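Merkerus Two-Arm Bench Kit - Set-up Guide
Section 8: Running the Shelf Sorting Routine

Applies to kits shipped with the Lusdale controller. If you have the older Plevarthorpe controller, use the supplement that came with it. The menus are different and the steps in this section will not match your screen.

Before you start

You should have finished Section 7 (arm calibration) and saved a calibration file. The sorting routine will not load without one. If the arms have been unplugged or moved on the rail after calibration, do Section 7 again.

You will need:

The shelf unit, with all shelf boards fitted
The sponge set
The 3 mm hex key from the tool bag
A soft, dry cloth for the camera lenses

CAUTION: Keep hands, sleeves and loose hair out of the enclosure whenever the arms are powered. The stop button must be within reach of the person running the routine. Do not rely on the software stop.

8.1 Place the shelf unit

1. Power off both arms.
2. Set the shelf unit near the back wall, with the open side facing the rail.
3. Push down lightly on each corner. If the unit rocks, straighten the feet by hand.
4. Press each shelf board down until it sits flat. A raised board will catch a finger on the way in.
5. Measure from the front edge of the rail to the nearest foot of the shelf unit. Enter this distance in millimeters under Setup > Fixtures > Shelf. The allowed range is 100 to 563.

Note: If you move the shelf unit later, even by a small amount, measure again and enter the new value.

8.2 Check the cables and wrist cameras

1. Raise each arm by hand through its full reach. The cable loop should follow without pulling tight or catching on the shelf unit.
2. If a loop catches, loosen the ties at the shoulder end and feed a little more cable toward the wrist. Do not cut the ties at the wrist.
3. Wipe each wrist camera lens with the dry cloth.
4. Power on both arms and open the Rozīte viewer on the host computer.
5. Check that you have a live picture from each wrist camera. Both gripper fingers should show at the bottom. If only one does, loosen the mount screw, turn the camera until both show, and tighten again.

Note: Strong overhead light can leave a bright patch on the floor panel. Move the lamp if the patch covers the area where the sponges will be.

8.3 Load the sponges

1. Scatter the sponges on the floor in front of the shelf unit. They do not need to be straight.
2. Keep them off the rail and away from the side walls.
3. Leave the shelves empty for the first run.
4. In the viewer, choose Sort by Color and assign one color to each level.

8.4 Run the routine

1. Select Home Both Arms and wait for the Ready message.
2. Set the speed to Low.
3. Press Start. Keep your hand near the stop button for the whole first run.
4. If a sponge is dropped, let the routine go on. It will look for the sponge again at the end of the pass.
5. If an arm pushes against the shelf unit, press stop, move the arm clear by hand, and go back to step 1.

CAUTION: The arms stay powered after the Done message. Press stop before reaching in.
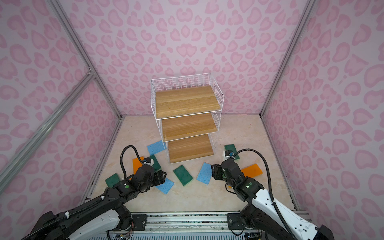
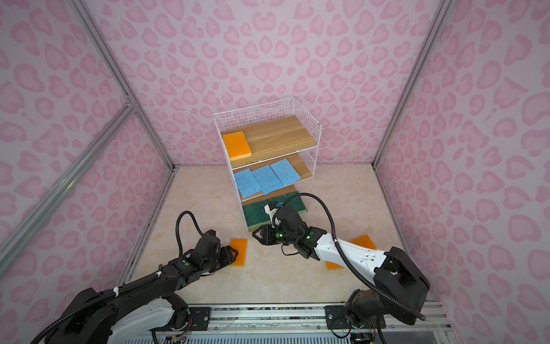
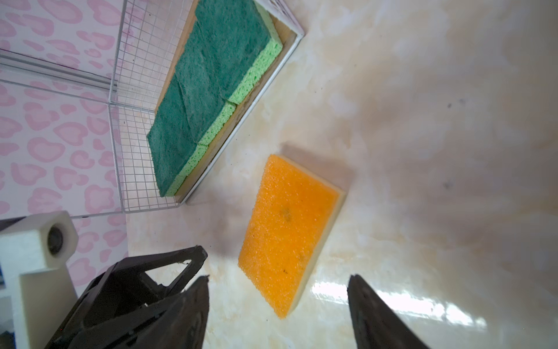
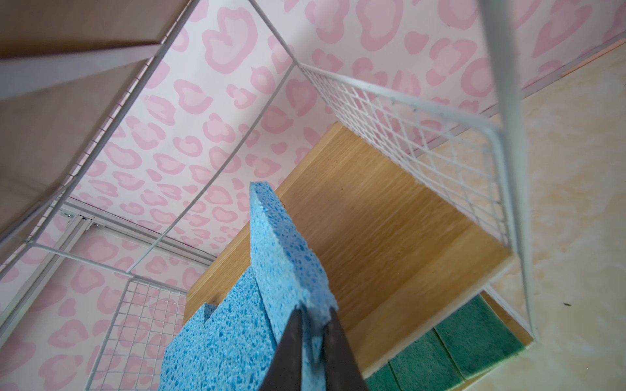

Grip force is set for each material, and the factory value of 172 suits the scouring sponges in the set. Plain cellulose is softer and wears faster, so lower the value if the top edge of a sponge starts to look ragged. After a few runs, check the finger tips as well. Small blue crumbs like the ones on the fingers in the last picture should be brushed off with the power off, before they build up on the gripping faces. Do not use solvent on the fingers. A dry toothbrush works well.

8.5 Save your settings

1. Choose File > Save Routine and give it a name. Names may not contain spaces.
2. Choose Lock Fixtures if other people use the same bench - this keeps the shelf distance from being changed by accident.
3. Power off both arms and let them settle to the rest position before closing the viewer.

If the routine stops with a Fixture Not Found message, repeat 8.1 from step 5. For any other message, see Section 11.

Section revised 19 July 2024 by Tõnu Dzene, Merkerus product support.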